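Tretora Robotics Club
Home Projects Gallery Schedule Join

Plug Insertion Project: Bench Gallery

The Tretora student team is entering the contact tasks category at the Kivport student meet in April. The category has one required task: pick up a plug from the table, carry it to a power strip and seat it in a named socket. Vision may be used for the approach. The last few millimeters are left to force feedback.

Our entry runs on a six-axis arm with a black gripper. The controller was written by last year's class and reworked this fall under Branislav Kuruc, who teaches the manipulation course. Wrist force is sampled at 1,000 Hz. The search routine moves the plug in a small spiral under light downward load until the side force changes, then pushes straight down. Maximum commanded force is 55 N. Gallery updated November 26, 2024.

Bench work 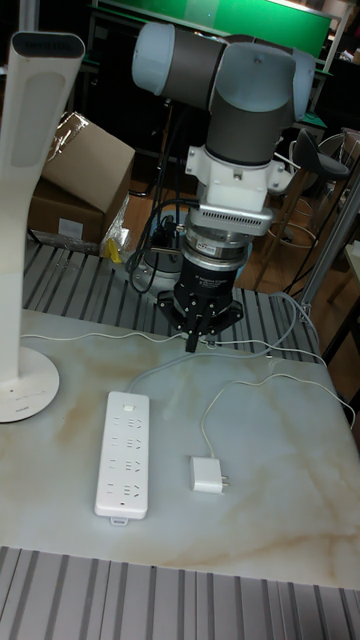
Gripper above the tabletop, fingers down. The plug adapter is lying flat to the right of the power strip.

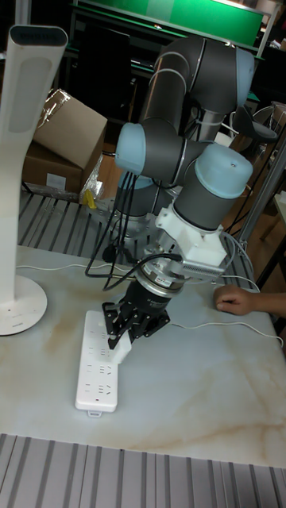
Fingers closed on the plug, at one of the sockets in the strip. Cable slack runs off the right side of the table.

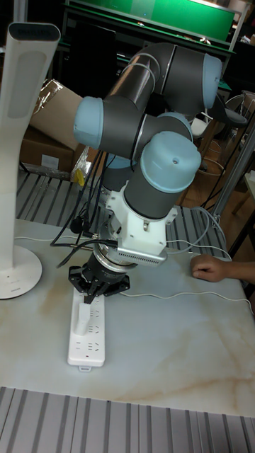
Arm folded over the strip, with the plug at a socket near the upper end. The finned silver module is mounted on the front of the white bracket.

Scoring and trial log

A trial counts as a success when the prongs are fully seated and the gripper has opened without pulling the plug back out. Partial insertion scores zero. Each trial has a limit of 2 minutes, including the pick.

The team plans around 600 logged trials before the meet, split evenly between known and shifted strip positions. Each log entry holds the commanded pose, the force trace, the socket number and the result. Entries with a missing force trace are discarded and repeated.

Open items:
- Grip angle varies between picks. The spiral center needs a correction term.
- The white cable adds a side load at long reach. Measure it with the arm stationary and subtract.
- Socket numbering in the log does not match the numbering in the Kivport rules. Convert before submission.

Recent galleries
Chaudhary Cup: line sorting, second round
Bamen gripper finger redesign
Intro class: joint limits and homing

Contact the club | Copyright Tretora Robotics Club | Back to top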